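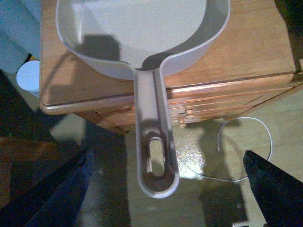
Things That Stop in the Wrong Room
Nov 28, 2025

In July I asked readers of this newsletter to walk once through their home and write down every object which was not in its own room. I received 143 answers, and I am still thankful for each of them. Many of you found scissors in the bathroom. One reader in Bradton found a cheese grater in the shoe cabinet and did not want to discuss it further.

What surprised me the most was how many kitchen things were living in bedrooms. Cups and spoons I expected. But 13 of you wrote about a pot or a pan, and usually it was standing on the nightstand. A nightstand is a dangerous piece of furniture in this sense. It is low, it is near the door in many small apartments, and it is flat. When both hands are full, we put something down there for one minute, and the minute becomes a week.

A frying pan is especially bad for this place. The bowl takes most of the top, so the lamp and the book must move, and then they are also in the wrong place. The handle is long and it has to go somewhere. If it points out over the front edge, you will catch it with your hip or your sleeve when you pass – I did this twice with my own pan in our old apartment on Dernness Street, and the second time it landed on my foot. Even a light plastic one makes a big noise at night.

So my small exercise for this month is about the way back. Take a basket or a plain cardboard box and start in the bedroom. Collect only what belongs to the kitchen, nothing else, even if you see socks. Carry it over and put every piece away before you return for the next load. In my home this takes eight minutes, and it took longer only in the first week.

If the pan comes back to you again and again, please look at where it should live. Maybe the cupboard is too full, or the shelf is too high. Many handles have a slot near the end, and a simple hook on the wall is enough. I put up 3 hooks next to the stove, at the height of my shoulder, and the pans have stayed in the kitchen until now. Leave enough space between the hooks so that one pan does not knock the other.

For the nightstand I keep one rule: what I need lying down may stay there. Glasses, water, the book, the alarm. Everything else goes out in the morning when I open the curtains.

Readers in Dolela have asked if the exchange table will come again. Yes, it will be in the Kordestani reading room, by the window as last time. Pans and lids are welcome, but please bring them clean and tie the lid to its pan with a string.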